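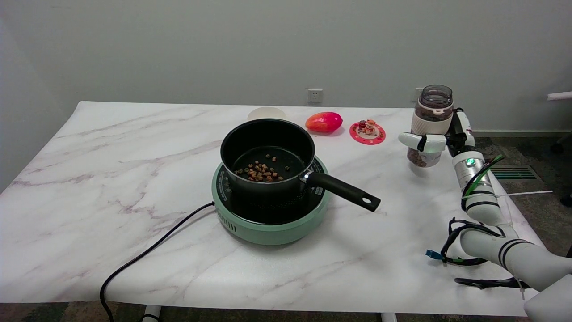
The trade agreement between Koval and Dillholm comes up for renewal this spring, and most of the talk so far has been about tariffs. I think that is the wrong place to spend the time. Tariffs between the two countries are already low, and on most manufactured goods they are zero. What holds trade back is the paperwork at the border and the slow pace of approving each other's safety tests.

Consider what a small manufacturer has to do now. Zeltitex makes work clothing in the south of Koval and has sold it at home for years. When the company decided to sell in Dillholm, it had to send the same fabrics to a second laboratory, pay a second fee, and wait. The tests were the same ones it had already passed. The approval took seven months. A large exporter can absorb that kind of delay. A company of Zeltitex's size has to borrow to cover it, and many would give up before they started.

The two governments know about this. When the ministers met in December, they signed a statement promising to "work toward" recognizing each other's test results. The statement has no deadline and names no agency responsible for the work. Anyone who has followed these meetings will remember similar language in the last one.

Margus Toom, who led the Koval side in the previous round, has argued that mutual recognition should wait until both countries have harmonized their standards. I respect his record, but I disagree with him here. Full harmonization would mean going through 467 separate product rules, and each one has an industry that would like to keep it the way it is. Recognition is a smaller step. Each country keeps its own rules and agrees that a competent laboratory on the other side can check whether a product meets them.

There are fair objections. Officials in Dillholm worry that some laboratories in Koval are understaffed and that inspections are uneven. They should be allowed to say which ones, and to send their own people to look. An agreement can include a right to suspend any laboratory that fails a review. It can also leave out the sensitive categories at first. Medicines and children's products could stay under the present system for two years while clothing, furniture and household goods go ahead.

There is also a political reason to do this soon. The friendship between the two countries is mentioned in every speech, and I don't doubt that the people giving the speeches mean it. But public support for the agreement has been slipping on both sides of the border, mostly in towns where people can't point to anything they got from it. A factory that hires for a new export order is something they can point to.

Prosent, the joint customs office, is the natural place to run the program. It already has staff from both countries and a working database of registered exporters. It would need more money and a clear mandate, and its director would need to report to both parliaments.

The negotiators meet again on Wed 20 February. They should come out of that meeting with a list of product categories, a date for each one, and the name of the office that will answer for it. The tariff schedule can be settled afterward.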